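Ticket: right arm drops out mid-run, Plovside bench cell
Status: open, watching it

OK, so I'm back on this one! Same fault as in April: the right arm freezes, the Saritz controller throws a comms timeout, and the left arm carries on like nothing's wrong.

What I've tried so far:
- Reseated both ends of the cable on the right arm. No change.
- Swapped in the spare Utard power supply. No change, and I put the old one back.
- Slowed the wrist joint down by 20 percent. Fewer dropouts, but it still died 3 times before lunch.
- Gave the cable more slack over the wrist and moved one clip (fiddly, bring small fingers). Ran more than 300 cycles after that with no timeout!

So my money's on the cable getting tugged when the wrist rolls over. I've asked Segers for a longer one. Please don't snug the clips back down in the meantime, I know it looks messy. I'm leaving the ticket open until we get to 2,000 cycles clean.
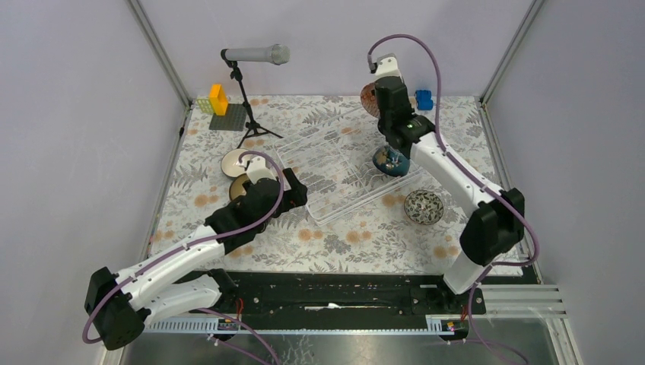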